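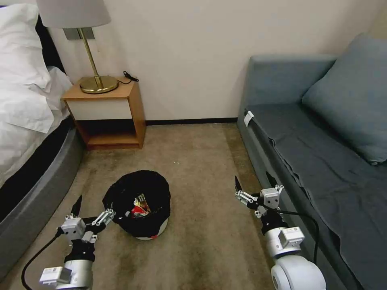
Emiko Uchida asked under my last post whether the robot means fewer hours for housekeeping, and whether any of us had been told in writing. Fair question, so I'll answer it properly in a thread.

Short answer: no fewer hours so far, and yes, we have it in writing, but only until the end of the trial. After that it gets looked at again.

For anyone new, I clean at the Katsaros in Wamusden. Mostly couples at weekends and contractors in the week. Dalier make the system we've got on trial and they call it Hella. We mostly call it the arms.

What it's meant to do is the floor pick-up. Wrappers, bottles, bits of card, into the bin. It does not make beds. It does not do bathrooms. People hear "hotel robot" and think of the whole room, and it's nowhere near that.

Floor pick-up sounds like nothing. Do it all day and your back will tell you otherwise. In a normal room I bend down for rubbish more than for anything else, and half of it is one sweet wrapper at a time.

So I wasn't against it. I was against how we found out, which was a rota change on a Tuesday with a new column on it and no meeting. We asked for the meeting and got one. It should have come first.

What's changed in my day: I used to go in and do a room from the door round. Now if the arms are in, I strip and do the bathroom while they do the floor, then I come out and check. The order of everything is different and it took me a while to stop tripping over my own routine. 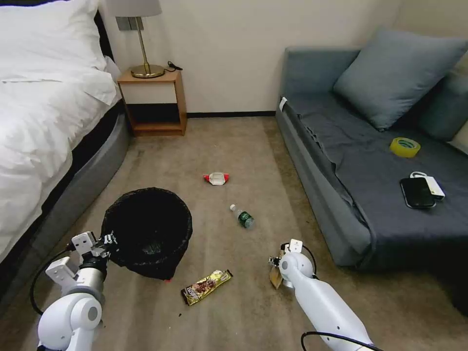
Wrappers, a plastic bottle and the lined bin. Everyday stuff.

Rubbish is the easy half. The hard half is knowing what isn't rubbish. A phone charger is obvious to me. A receipt with a number written on it is less obvious, and I've been doing this for years. The rule we agreed is that anything on a bed, sofa or table is ours to deal with and the arms keep to the floor.

If there's any doubt about a thing on the floor it gets left and one of us decides. I pushed for that one. When a guest rings up about a missing earring, it's a cleaner they ask for.

Speed. It's slower than me. It's slower than anyone on the team. Dalier say that will improve and it may well do. For now the time it saves is only saved if you've got another job to get on with in the same room.

The checking isn't free either. Looking over a floor that's already been done takes attention, and at first that time wasn't on the sheet at all. We now get 2 minutes a room for it. I'd have liked more.

Money: same rate, with a bit extra for those of us trained on starting and stopping it. Six of us did the training. It was offered to the day team first and the evening team are still waiting, and they've every right to be annoyed about that.

What I'd say to Emiko and anyone else who gets told one is coming. Ask who checks its work and when. Ask what happens when it breaks down halfway through a shift. Ask who answers to the guest. Get the replies on paper.

I miss working in pairs. With the arms in a room it's usually one of us in there, and you go a whole morning with no one to talk to. I've raised it. They've said they'll look at the pairing again when the trial's reviewed.

That's where we are. I'll post again after the review.

375 likes
21 shares
6 comments

Emiko Uchida
Thank you for this. We've had nothing in writing at all. Going to ask about the checking time tomorrow.

lateshift_mo
Evening team here, different hotel, same story with the training. Days always get it first.

P. in laundry
Can it do wet towels? That's the lifting I'd hand over.

Bramble44
Two minutes is tight if there's stuff under the bed.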